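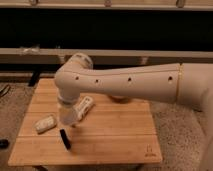
Home | Biography | Local History | Orders

Reading time: 1 min

The Relwood Lives, Volume 7: Schoolmasters and Surveyors

Edited by Veronika Szilágyi and Ekow Odoi. Paperback, 58 entries.

The seventh volume records men and women who taught or measured land in the Tornemville district. Each entry gives parentage, schooling, posts held and place of burial — where this is known. Corrections to Volume 6 are printed at the back. Libraries holding a standing order will receive their copies in May.

Related titles
Volume 6: Millers and Carriers
The Sabbagh Family Letters
Index to Volumes 1–5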